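Plokham | Empleo | Ofertas abiertas

Técnico/a de normas y buenas prácticas en manipulación robótica (ref. 830)

Área: Seguridad y Procedimientos
Centro de trabajo: Grorkuvholm
Jornada: completa, presencial, de lunes a viernes
Contrato: indefinido, con periodo de prueba de 3 meses
Incorporación: enero

Plokham desarrolla y valida células robotizadas para tareas de limpieza y manipulación de textiles. El área de Seguridad y Procedimientos redacta las reglas internas que se aplican en esas células, comprueba su cumplimiento y mantiene la correspondencia con la normativa vigente. Se busca una persona para cubrir una plaza en dicha área, con dependencia directa de la jefatura de Seguridad.

Funciones

Redactar y revisar los procedimientos de trabajo para operaciones con pinza de dos dedos sobre materiales deformables (paños, bayetas, fundas). El procedimiento vigente, Vidum, consta de 19 apartados, 5 de ellos pendientes de reescritura completa.

Elaborar y actualizar la evaluación de riesgos de cada célula conforme a ISO 12100 e ISO 10218, incluida la determinación de límites de fuerza y velocidad en los modos de funcionamiento con presencia de operador.

Definir criterios de aceptación y rechazo para el agarre de textiles: punto de pinzamiento, porción de tejido recogida entre los dedos, holgura respecto a las paredes del recipiente y condiciones de parada cuando la pieza se desprende o queda retenida.

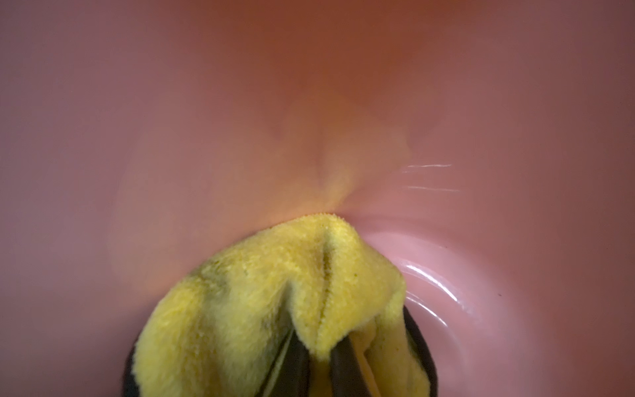
Establecer las reglas de higiene y compatibilidad de materiales en recipientes y paños: código de colores, sustitución por desgaste, productos admitidos y protección de la pinza frente a salpicaduras. Las reglas deben poder verificarse en planta sin instrumentación adicional, salvo en los apartados de fuerza.

Auditar las células en funcionamiento, levantar acta de las no conformidades y hacer seguimiento de las acciones correctoras hasta su cierre. Las auditorías internas se realizan los martes.

Revisar las grabaciones de la cámara de muñeca para comprobar que la ejecución se ajusta al procedimiento escrito, y proponer cambios en el texto cuando la desviación sea sistemática y no comprometa la seguridad.

Participar en el grupo de trabajo que Plokham mantiene con Cordier, proveedor de los útiles de agarre, para la armonización de la documentación técnica de ambas empresas.

Requisitos

Titulación de grado en ingeniería (mecánica, industrial, electrónica o automática) o ciclo formativo superior en Automatización y Robótica Industrial con experiencia equivalente.

Experiencia mínima de 3 años en seguridad de máquinas, integración de robots o calidad de proceso.

Conocimiento de la legislación europea sobre máquinas y de la documentación exigible para el marcado CE.

Redacción técnica correcta en español. Inglés suficiente para leer normas y mantener reuniones con proveedores.

Se valorará

Experiencia con manipulación de objetos blandos o con entornos húmedos.
Formación como auditor interno.
Manejo de herramientas de control de versiones aplicadas a documentación.

No se requiere experiencia en programación de robots. La persona seleccionada recibirá formación sobre las células durante las primeras semanas y no accederá al espacio vallado sin acompañamiento hasta haber superado la prueba interna de bloqueo y consignación.

Condiciones

Horario de 8:00 a 16:30, con media hora de pausa. Retribución según convenio y experiencia acreditada. Equipo de protección individual y calzado de seguridad a cargo de la empresa. Acceso a las normas técnicas en la biblioteca interna. Desplazamientos ocasionales a las instalaciones de Cordier, con gastos cubiertos.

Proceso de selección

Constará de revisión de la candidatura, ejercicio escrito y entrevista técnica. El ejercicio consiste en corregir un apartado del procedimiento Vidum que contiene requisitos ambiguos o no verificables; se realiza a distancia y se comenta después en la entrevista.

Las candidaturas se presentan mediante el formulario de esta página, con currículum y una muestra de redacción técnica propia de extensión no superior a 5 páginas. Debe eliminarse de la muestra cualquier información confidencial de terceros. Indíquese la referencia 830 en el asunto.

El plazo permanece abierto hasta la cobertura de la plaza. Todas las candidaturas completas reciben respuesta por escrito.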